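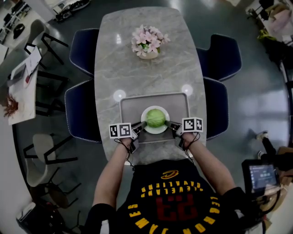 Clirkside tithe map now transcribed

2 min read

The transcription of the Clirkside tithe apportionment is finished, and the typed copy can be read at the local studies desk from November 26, 2024. Roman Jasińska began the work in July, working from the parish copy, which is in better condition than the one at the county archive but is missing its last sheet.

The apportionment lists 320 plots, with the owner, occupier, field name and state of cultivation for each. Most were arable or pasture. The market gardens lay along the stream below Giraldo Lane, and 21 plots there are entered simply as "garden ground." Several were held by one family, whose name the clerk spelled two different ways, sometimes on the same page.

Field names are the part most readers ask for. Plamness Piece and Upper Plamness are both on the map, well to the east of the present Plamness Road. Eltard Field had already been split in two by then — the halves are plots 160 and 161 — and the line between them survives as the back fence of the allotments.

Plots on the missing sheet have been filled in from the county copy and are marked with an asterisk. Corrections are welcome, particularly for the field names north of the church, where the ink is faint. Please give the plot number when you write.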